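Robotics Club Forum > Student Projects > Gripping and Handling

Topic: Glass pick and place, grip force limit for the Olen task

hisance_lab2
We are the student team from Hisance and we prepare the glass handling task for the Landeg competition in August. The rule says the glass vessel must be put into a second glass, standing upright, and nothing may be cracked or scratched. Our problem is the grip force. We began with a limit of 800 in the controller (raw units, the Olen driver does not give newtons) and it holds very well, but our teacher does not like the sound the glass makes. With 200 it slips when the arm turns the wrist. What value do other teams use?

torquewrench_k
200 should be enough if your pads are clean. Wipe them with alcohol before each session. We had the same slipping and it was only dust from the storage box.

hisance_lab2
Thank you, we cleaned them and it is better, but in 2 of 9 tries it still turned a little in the fingers.

mossandbolts
I would not go by force at all. Close until the position stops changing, then add a small step and hold. Force numbers in that driver change with temperature, I don't trust them.

torquewrench_k
Disagree. Position control on glass is how you break glass. One vessel a bit wider than the last one and your "small step" is a big step.

mossandbolts
You can still keep a force limit behind it as a safety. I said small step, I did not say blind.

uvholm_evening
In the Uvholm evening class we do it the way mossandbolts says, with the limit at 800 as the emergency stop only. No broken glass this term. But our vessels have straight walls, so maybe it is not the same case. What shape is yours, hisance?

hisance_lab2
Ours is round at the bottom, so the fingers have less good area to hold. I think this is also why it turns. If we hold higher it is more stable in the air, but then the lower end swings more when we go down to the holder. If we hold lower, the finger comes too near to the rim of the holder. We spent a whole afternoon on this and the students have different opinions.

Now we come in with a small tilt and make it straight only near the end. I was against this at first, because the rule says upright, but I read it again and it speaks only about the final position.
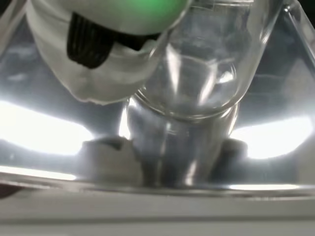
The other difficulty is the vision. Our working place is polished steel and the walls are like a mirror, so the detection sometimes finds a glass edge which is only a reflection. We tried to make the lamps weaker – this helped with the walls, but then the real rim became hard to find. At the moment we teach the holder position by hand and use the camera only for checking.

uvholm_evening
Put matte paper behind it when you train, then take it away for the final tests.

torquewrench_k
That only teaches it to find glass in front of paper. Better to train in the real place with the ugly reflections, more data, and different lamp positions.

mossandbolts
For once I agree with torquewrench. Also please check if Landeg allows a taught position. In my year they moved the holder between runs.

hisance_lab2
I did not know this, thank you. I will write to the organizers and put their answer in this topic. Tomorrow we try the position method with a limit of 200 behind it, and slower wrist turning.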